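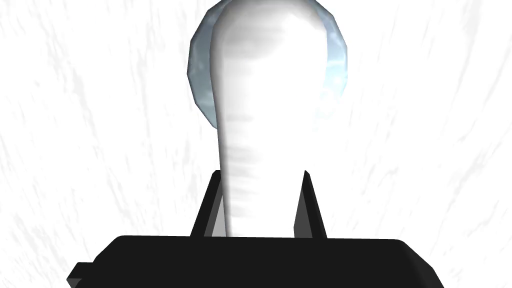

Gripper's-eye view in Kilari, very close to something tall and white.

So I did it, I signed up for Kilari. Those of you who've been reading since the spring will remember me moaning that I wanted to have a go at robot arms but didn't want an actual robot arm on the kitchen table (the cheapest one I'd have trusted was £400 and then you need somewhere to bolt it). A few of you wrote in to suggest a simulator, and Vlasta Murín very kindly sent me a long email comparing three of them, and Kilari was the one she'd kept paying for. That swung it for me.

It costs £49 for the home licence, one payment, and the updates are included until next May. After that you can stop where you are or pay again. There's a free trial too, but it only gives you one room and no saving, and I got cross with the no saving bit almost at once.

What you get is a set of rooms with furniture in them and an arm with a two-fingered gripper on the end. You drive it with a game controller or the keyboard, or you write little scripts and let it drive itself, which is where I'm trying to get to. The starter pack has 11 tasks. Some are easy (move this to there) and some are horrible (doors, oh my word, doors).

Setting it up was painless on my newer laptop and hopeless on the old one. The old one ran it like a slideshow and the fan sounded like a hairdryer, so do look at the requirements page before you pay. I didn't. My controller was recognised straight away, although up and down were the wrong way round for my brain and I spent a whole evening poking the floor before I found the tick box. It's under Comfort, if you're looking. Not Controls. Comfort!

The thing I wasn't ready for is how much you depend on the gripper camera. There's a room view as well and I lived in that for the first few days, feeling very pleased with myself, and then I'd get near anything and have no idea how far off I was. Looking along the fingers is much better for the last little bit. But it takes getting used to, as you lose all sense of the room. Everything is huge and white and you can't remember which way you came in. I've started going in slowly, stopping, backing off a touch and going in again, like parking at my mum's.

The lighting doesn't help, I have to say. It's very bright and very flat, and pale things on pale backgrounds nearly disappear on one side. I wrote to Bradia (they're the people who make it) to ask if you can turn it down, and got a friendly reply from Lama Geagea on the support desk the same afternoon. You can, sort of. There's a setting in the room file, you change one number and reload. It isn't in the menus yet and she said they know it should be. Full marks for answering, fewer marks for making me open a text file. 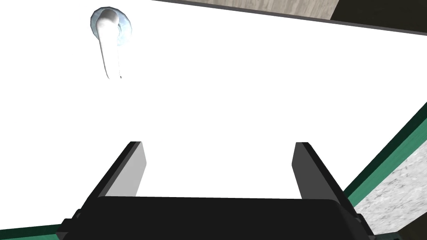 Gripper open, lever handle up to the left. My nemesis.

Right, doors. My plan on these has been to get the fingers wide, line up with the lever, close on it, and then turn and pull together. Written down like that it sounds like nothing at all. In real life my hand does it while I'm carrying the shopping. In Kilari I've had the arm slide off, go round, jam its elbow on the worktop and on one occasion fold itself up so badly I had to restart the room. I've managed it 2 times with the controller and never with a script. I'm oddly proud of those two.

What I do like is that you can rewind. You press one button and step back through what you did, from either view, and you see the exact moment you went wrong (in my case, always, too far over to the right). My nephew says that's standard in these things. Fine, but I'm new and I think it's brilliant.

Things I don't like: the manual was plainly written by someone who already knows how it all works. The search box on the forum is useless, and the best beginner's guide is one by a user called Hrubý that's been pinned so far down I only found it by luck. Also the gripping sound. There's a click every time the fingers close and I can't find how to switch it off, so I play it muted.

Would I pay again next May? Probably, if the lighting gets a proper slider and they add some more rooms. If you only want to muck about for a weekend, stick with the free trial and put up with losing your work.

There's a meet-up at the library in Viltotdale next month for people who like this sort of thing and I've said I'll bring the laptop (the newer one). If you're coming and you can do doors, please sit next to me. I'll put my script up here once it gets as far as touching the handle, and if anyone knows about that click, the comments are open.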